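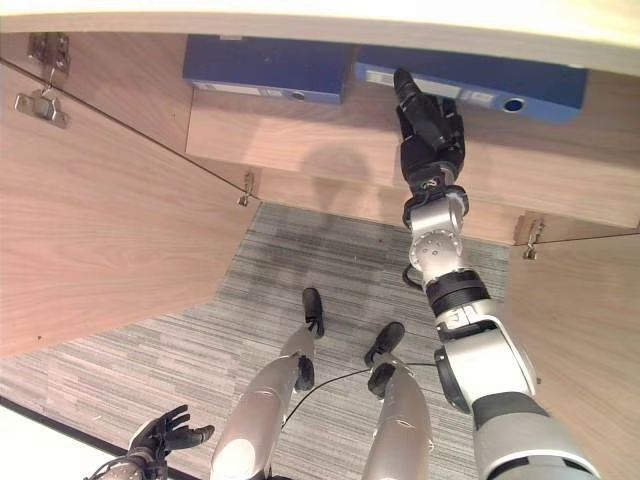 1/ Binder cupboard day

Two blue box files up on the shelf under the white tabletop, and I've been putting off sorting them since January. Wood-grain door open, tea made, let's go!

2/ One is all Prisa invoices, back when Ehab Kabbaj did our books (lovely man, terrible handwriting). The other is labelled Skudby in my head and nowhere else.

3/ Love a finger hole on a binder by the way. You hook it, you pull, out it comes - whoever thought of that deserves a medal.

4/ Found invoice 411 filed after invoice 524. Why, past me? Mahmoud Berrada reckons I should scan the lot and be done with it, but I like paper and I like the colour blue, so no.
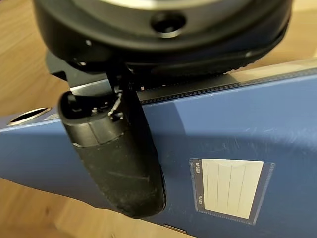 Blue box file on its side, scratches and scuffs included.

5/ The cover's looking a bit tired but I'm keeping it. New labels next, then the Rojanasak receipts, which are still in a shopping bag in the hall. Anyone got a favourite label pen that doesn't smudge?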